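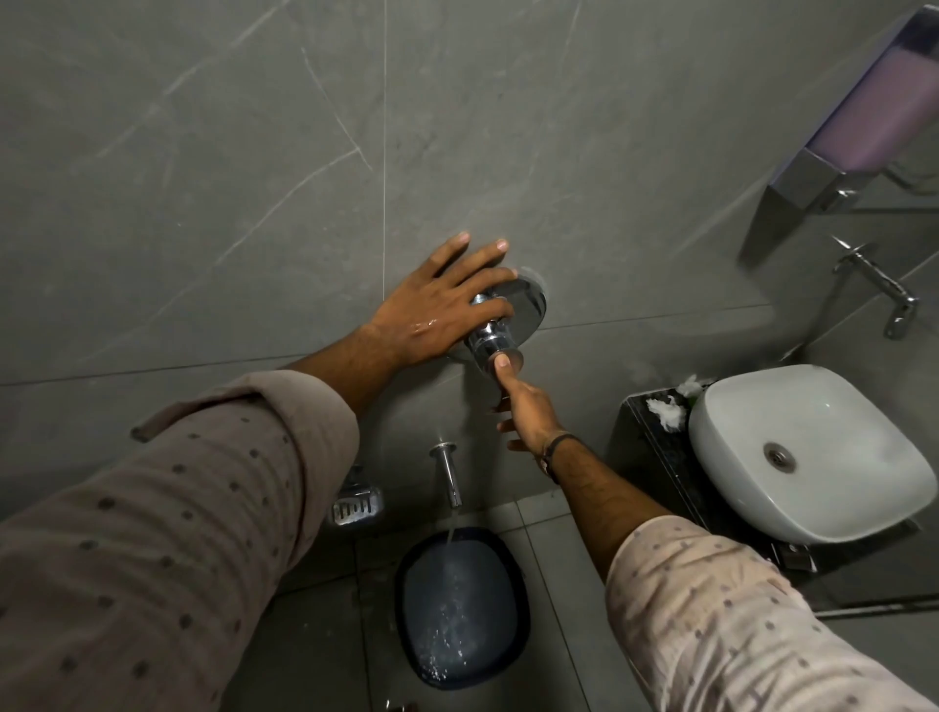 Posted by the facilities purchasing lead, Plevden Guest Houses
February 26, 2023

Before the Bucket: Notes from a Budget Season

In September I was asked to price a bathroom robot for our house at Julside. I was given a spreadsheet with one row in it, labeled "robot," and a blank cell beside it. I have since added rows.

The job I started with is the one we do most: run the tub spout into a bucket, then mop. One hand on the tile, one finger on the knob, water goes in the blue bucket. Our current equipment for this is a person and the bucket. The bucket has never needed a service contract.

Markine quoted us for a single-arm unit on a wheeled base, $1390 a month on lease, with training billed as its own adventure. Lyimo came in at $800 a month, plus a charging dock that wants a corner of floor in every bathroom it visits. I have measured our bathrooms. The corners are taken. 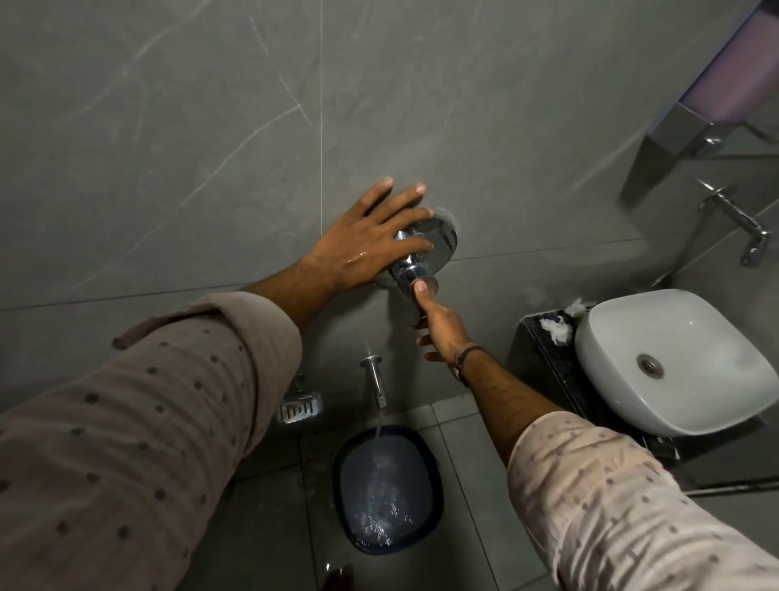 Then there is the number of bathrooms, 213 across all the houses, and hardly any two with the same valve. Both vendors asked for a list of fittings. I asked whether "round, chrome, sort of sticks out" would do and got a form back. It has a column for handle torque. I don't own anything that measures handle torque, so that's another row.

I've also penciled in some 20 hours of staff time for the site survey, and a line for tile repair, which Markine's rep called pessimistic. He hasn't seen what our luggage carts do to a doorway.

Where it stands: one Lyimo unit, Julside only, a short trial, dock in the linen closet if the outlet in there is any good. The electrician is looking at it before I sign. New buckets are approved either way, and they come out of the supplies budget.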